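Search this site
Search

Plirkar Introduces Moreira Stair Runners for Homes With Dogs and Cats

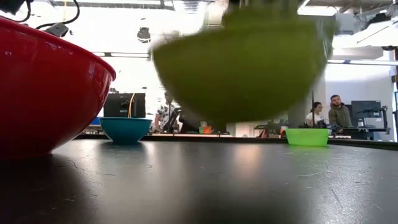

GREVADEN, Oct 12, 2025 – Plirkar, a maker of rugs and floor coverings, today introduced Moreira, a line of stair runners made for households with pets. The runners go on sale in December through the company's website and at its Grevaden showroom.

Moreira is the first Plirkar product designed only for stairs. Until now the company has sold area rugs and hallway runners, and customers who wanted something for a staircase had to have a hallway runner cut down and bound by an installer.

"People kept asking us for a stair version, and for a long time we told them to call a fitter," said So-yul Hwang, head of product at Plirkar. "A hallway runner on stairs wears out at the front edge of each step. Dogs push off from that edge when they go up and land on it when they come down. We wanted a runner built for that spot."

The line uses a flat-woven wool blend with a low, closed surface. There are no loops for claws to catch. The yarn is packed more tightly than in the company's hallway runners, and the backing is stiffer so that the runner holds its shape over the nose of the step. A felt pad is sold separately and is recommended for bare wood stairs.

Moreira will be sold in two formats. The first is a continuous runner, cut to length and finished on all four sides. The second is a set of separate treads, each held down with a removable grip sheet. The treads are meant for renters and for owners who do not want staples in their stairs. A tread that is stained or chewed can be lifted off and replaced without touching the others.

Both formats come in 3 widths and in plain and striped patterns. The plain colors are oat, slate, rust and a dark green. Striped runners are made in slate and oat only. Plirkar said it chose mid-tones for most of the line, as very light and very dark floor coverings both tend to show pet hair.

Before settling on the weave, Plirkar placed trial runners in 70 homes with at least one dog or cat. Households kept the runners on their main staircase, vacuumed as they normally would, and sent in notes on wear, stains and how their animals used the stairs. The company changed two things as a result. The edge binding was made narrower after several owners reported that puppies were chewing it, and the grip sheet under the separate treads was extended closer to the front of the step.

"Older dogs were a big part of the feedback," Hwang said. "Some of them had stopped going upstairs on bare wood. Owners wanted more grip, but they also wanted something they could clean on a weeknight with a cloth and some dish soap. We spent most of our time on those two requests."

For everyday care, Plirkar recommends vacuuming with the beater bar turned off and blotting spills with cold water. Separate treads may be hand washed and dried flat. The continuous runner should be cleaned in place or by a professional cleaner. Steam cleaning is not advised for either format – the heat can loosen the backing.

Installation of the continuous runner is available through fitters who work with the Grevaden showroom. Customers elsewhere can use a local installer, and each runner ships with printed instructions covering straight stairs, landings and winder steps. Separate treads can be put down without tools. The company asks buyers to measure the width and depth of every step before ordering, particularly in older houses where the steps may not match.

Sample pieces in all colors can be ordered now. Samples are free, and each one is large enough to lay across a single step so that owners can see how a pet takes to the surface.

Prirkness, the home goods retailer, will carry the separate treads in its stores starting the same month. The continuous runner will be sold by Plirkar only.

About Plirkar

Plirkar designs and sells rugs, runners and rug pads for everyday use in the home. Its showroom is in Grevaden and is open to the public, and leashed dogs are welcome.

Press contact
Plirkar Press Office
Samples and product details for editors are available on request – please quote reference 3327.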